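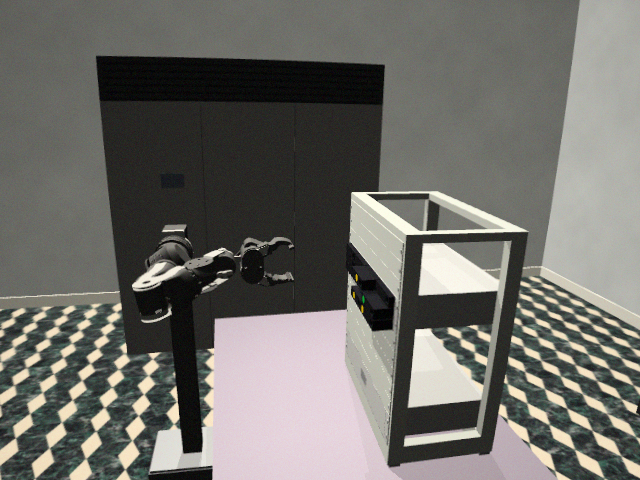 4. Equipment Planning and Cost

4.1 What the simulation can and cannot justify

Most purchase requests for rack-servicing robots lean on simulated trials, and ours began the same way. The vendor, Ilenis, proposed a single arm on a fixed post, with a two-finger gripper, working beside an open-frame server rack (Figure 1). We built the cell in software before asking for money, and we think the exercise was worth doing. We are less sure that it supports the budget that was later attached to it.

Figure 1. Simulated cell used for planning. The arm reaches toward the rack with the gripper open and empty.

Our first concern is layout. The modeled rack stands clear on a flat platform with open floor near the arm. The server room at Villalba has 17 racks in two rows, with cable trays, doors that swing into the aisle, and a floor that is not level. A post-mounted arm serves whatever it can reach and nothing else. The request priced one arm and assumed it could be moved between racks "as needed," a phrase that covers a lot of labor. Each move means anchoring the base again and repeating the calibration, and neither task had a line in the budget.

The second concern is what gets counted as equipment. The Tromden estimate, prepared in February by Milagros Arancibia, put the arm, post and gripper at 38 percent of the five-year cost. The rest was integration, guarding, spare fingers, training and service. The vendor's own sheet listed only the hardware - and a discount on it. Comparing the two sheets line by line took us longer than building the model.

Third, an open rack is a generous test case. Simulated modules slide on perfect rails, and no screw is ever stripped. We would not treat a success rate from this cell as a forecast of technician hours saved, and we left that figure out of the payback calculation entirely.

4.2 Recommendation on purchase

We advise against buying outright. A lease of 2 units from Randik, limited to one row and reviewed after five months, would expose the moving and calibration costs early. If those costs cannot be measured during the lease, the purchase request should be withdrawn.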